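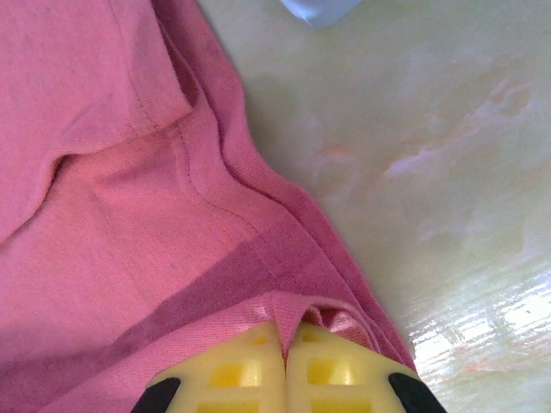
Pink cloth, bunched up, with the stitched hem showing along one side.

How to Fold a Wrinkled Cloth So It Stays Folded
By Sinéad Tully
Updated Jan 17, 2024

I grew up in a house where everything soft got stuffed into one cupboard, and you held the door shut with your hip. So I came to folding late, and I learned most of it from my aunt's neighbor in Verley, who ironed nothing and still had the neatest shelves I have ever seen. What follows is her way of doing it, more or less, with a few habits of my own mixed in (some good, some just stubborn).

You can use this for any soft piece with hemmed edges, whether it's a table cover, a big kitchen cloth or a light throw.

Before you start

Clear yourself a surface bigger than you think you need. Mine is an old table from the Wragg sale and I still end up pushing things to the back of it! Make sure the cloth is completely dry, right into the seams, and give your hands a wipe too, especially if you've been cooking.

Step 1. Find a hem

When a cloth comes out of the basket in a heap, don't go pulling at the middle of it. Run your fingers along until you feel the thick, doubled part with the stitching, and follow that until you get to a corner. Seams can fool you, as they feel thick too, but a seam has fabric on both sides and a hem has fabric on only one. Take your time. I've followed a seam all the way across a cloth more than once, wondering where the corner had gone.

Step 2. Lay it out corner first

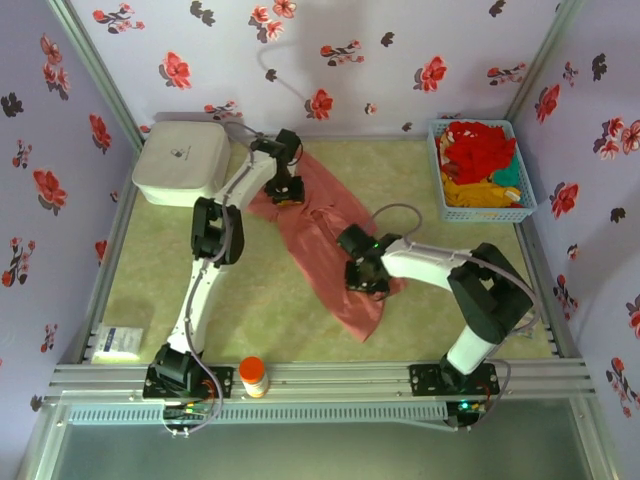

Lying slantwise across the table, with a corner pointing down to the right and the wrinkles still in the middle.

Put your first corner down where you can see it and work back from there. If the cloth ends up on a slant, leave it for now. Open out any flap that has tucked itself underneath, then smooth from the middle toward the edges with the flat of your hand, nice and slow. Pushing hard only moves the wrinkle somewhere else.

Step 3. Lift and stretch

Pick up two neighboring corners, one in each hand, and raise the cloth until the top edge is straight. Give it a gentle shake or two and let the weight of the fabric do some of the work.
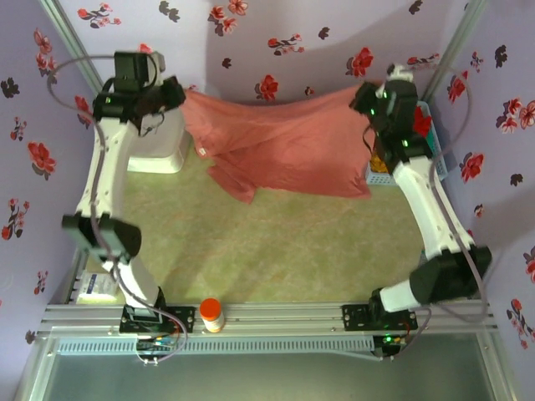 Held up by both ends: the top edge is fairly taut and the lower part hangs in folds.

If one side droops lower than the other, check that you really have the corners and haven't grabbed a bit of hem farther in. It happens to me constantly. Slide your fingers along to the corner and lift again.

Step 4. Fold

Lay it down, bring the top edge to the bottom edge, and line up the hems before you worry about anything else. Smooth it, then fold side to side. Keep going in halves until it fits your shelf, and put it away with the rounded fold facing out, so you can pull out one without bringing down the pile.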